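Renting a pair of arms by the month

Wed 30 January

My grandmother had a laundry service. It was called my grandfather, and it was unreliable. So I come to the Brindirley home plan with an open mind and low standards.

The offer is simple enough. Adeck supplies two arms with grippers, sets them going in your living room and charges 251 a month, with a minimum term of 12 months. For that you get laundry, light tidying and a phone number answered by Oriana Retamal, who is patient and deserves a rise.

What you are buying is mostly the unglamorous part of housework: baskets, sofas, the bit of floor in between.

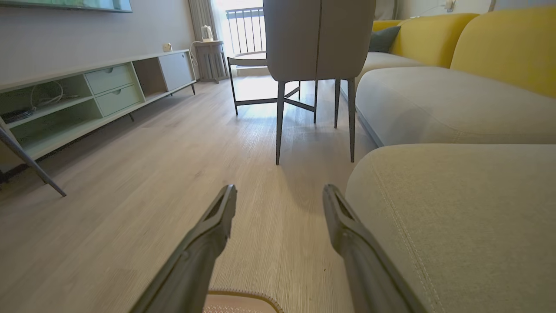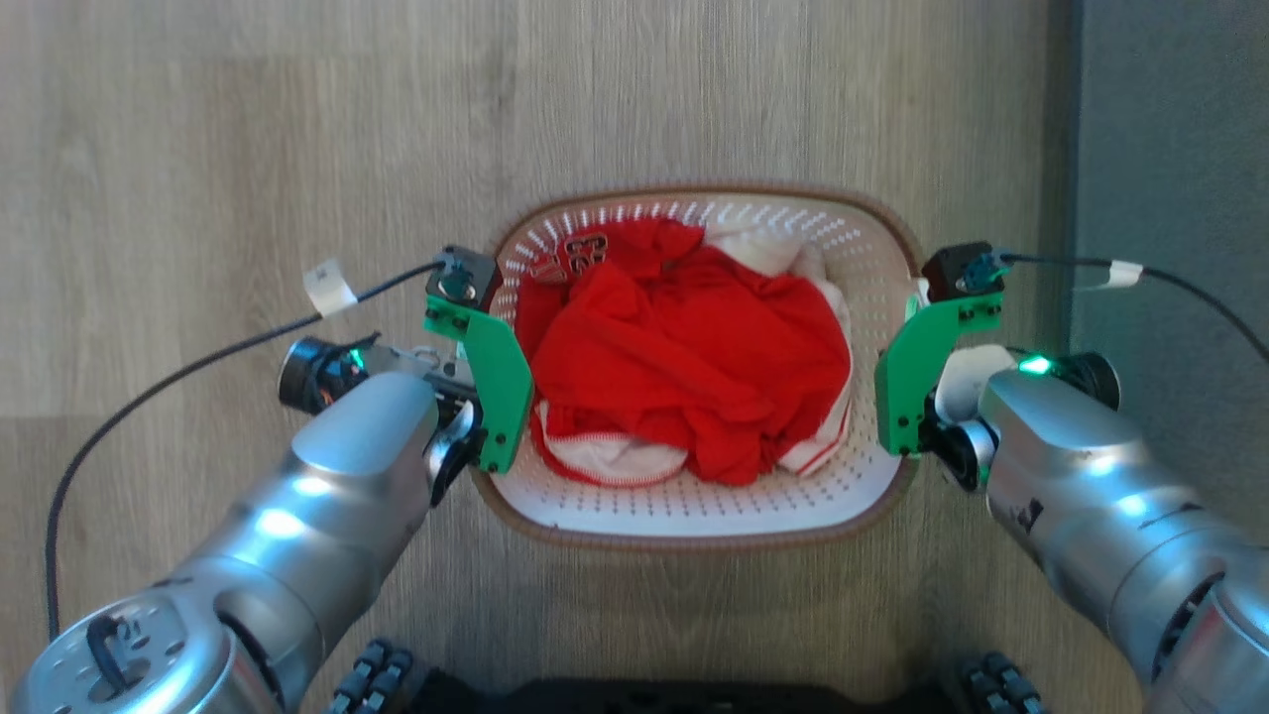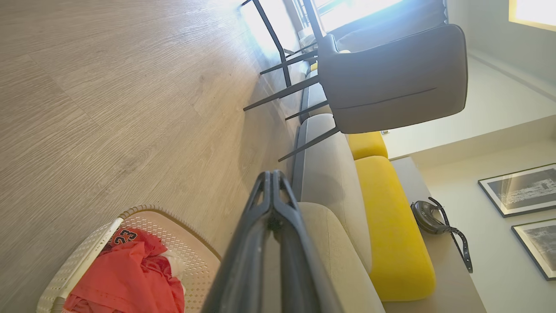
What the brochure leaves out

The brochure says "hands-free living". My own hands spent the first evening moving chairs, as page 9 of the set-up guide advises a clear route to the sofa. The guide has views on rugs too.

I also object to the pricing of sorting, sold as an extra from February. Carrying a basket while declining to separate the reds from the whites is a skill most teenagers offer for nothing. Leandro Bravo at Adeck tells me customers like to choose. I would choose to have it included.

Would I keep it? On a monthly contract, yes, and I'd grumble far less. Twelve months is a long time to commit to anything that can't reach the top shelf. Moser will let you leave its rival plan after five weeks, and I'd ring them first.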